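# Sorting Bottles and Cans: How It Works

Empty drink containers are made from different materials. Glass, plastic and metal each melt at a different temperature and are turned into new things by different machines. For this reason they have to be separated first. The job is called **sorting**, and it can be done on an ordinary table with a few fabric bins.
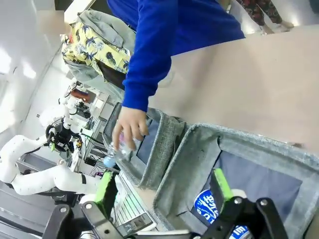 *Photo: Ruairi Rennie / Brirnness Science Pages*

A container should be identified before it is dropped in. Hold it upright and look at the body, then the cap, then the label. The cap can be a different plastic from the bottle. The label may be paper or plastic film. Whether these parts stay on depends on the rules in your town. In Biladley the caps stay on. In Swanson they come off and go in a separate tub.

## The three groups

**Glass.** Glass is made mostly from sand, melted in a furnace. It is heavy and stiff. Brown glass gets its color from small amounts of iron, sulfur and carbon added to the melt. The color blocks some of the light that could spoil a drink.

**Plastic.** Most clear water bottles are made of PET, short for polyethylene terephthalate (say "polly-ETH-uh-leen TEH-ref-thal-ate"). PET is light, and it bends when squeezed. It softens at a much lower temperature than glass does.

**Metal.** Drink cans are usually aluminum, and some are steel. A magnet tells them apart – steel sticks, aluminum does not.

Each group needs its own bin, and each bin needs a label in large, plain letters. A card with one word on it can be read from across a table.
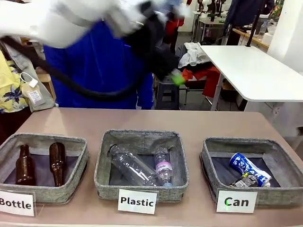 The word "bottle" can cause trouble, as glass and plastic containers both come in that shape. If one card says "Bottle" and another says "Plastic," the sorters must agree on a rule before they start. The usual rule is that glass goes under "Bottle" and every plastic bottle goes under "Plastic," whatever its size.

## How to sort

1. Put the bins in a row along one side of the table. Leave the other side clear for the containers.
2. Lay the containers down on their sides. A tall glass bottle standing up is easily knocked over. 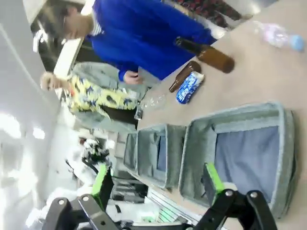 3. Pick up one container. Decide on the material by weight, stiffness and sound. Glass rings when tapped with a fingernail. Plastic makes a dull click.
4. Place it in the matching bin. Lower glass in by hand and do not throw it.
5. Repeat until the table is clear. Ask an adult to deal with anything cracked or sharp.

A crushed can is still a can. Changing the shape of an object does not change its material, so a flat can and a round can belong in the same bin.

Size does not matter either. A short brown bottle and a long brown bottle are sorted together.

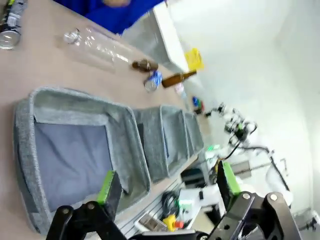

## A test with numbers

The Etia after-school club sorted 271 containers in February. Of these, 186 were plastic and 80 were cans. To find the number of glass bottles, subtract both numbers from the total:

271 – 186 – 80 = 5

The club made 2 mistakes. Both were plastic bottles placed with the glass.

## Words to know

- **Material:** what an object is made of
- **PET:** a clear, light plastic used for many drink bottles
- **Aluminum:** a light metal that a magnet does not pick up
- **Furnace:** a very hot oven used for melting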